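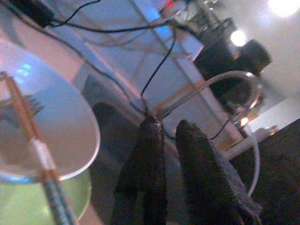
White bowl, with a light green piece beneath it.

Home Products Kitchen and Pantry Cleaning Spare Parts Trade Accounts Contact

Sevisska Concentrated Dish Liquid, Unscented

Sevisska Dish Liquid is a concentrated hand-washing detergent supplied by Gardale to staff kitchens, boarding houses, community halls and private households. It contains no dye and no perfume, and is intended for crockery, glassware, cutlery and enameled cookware. It should not be used in dishwashing machines.

The product is offered in two sizes. The 2000 ml bottle has a hinged cap and may be ordered singly or in cartons of 12. The 3000 ml refill pouch is sold singly and fits the Stello counter dispenser, which is listed separately under Spare Parts.

Directions for use

Scrape plates before washing. Add 20 ml of liquid to a full sink of warm water and wash the least soiled items first. Change the water when the suds have gone. Rinse under clean running water and leave to drain. Dried-on starch and egg should be soaked in the same solution before scrubbing. Do not apply the liquid undiluted to gilded or hand-painted ware. 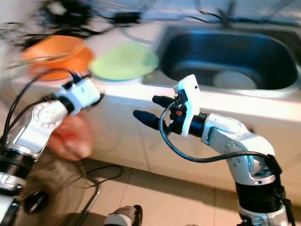
White countertop with stainless steel sink and two dishes.

Care of sinks and counters

The diluted solution is suitable for stainless steel, glazed ceramic and sealed stone. Wipe in the direction of the grain on brushed steel and dry with a soft cloth to prevent water marks. Test unsealed surfaces in a hidden area first. Never mix with bleach or descaling products.

Storage and safety

Store upright, away from frost and direct sunlight, and out of the reach of children. In case of contact with the eyes, rinse with plenty of water and seek medical advice if irritation continues. A safety data sheet is available on request.

Ordering

Trade customers may order through their account page or by writing to Lilian Temba in the Gardale supply office. Orders received before 2 p.m. are prepared the same working day. The earlier lemon-scented version was withdrawn in February and remaining stock cannot be reserved. Unopened cartons may be returned in their original packaging. Opened pouches are not accepted.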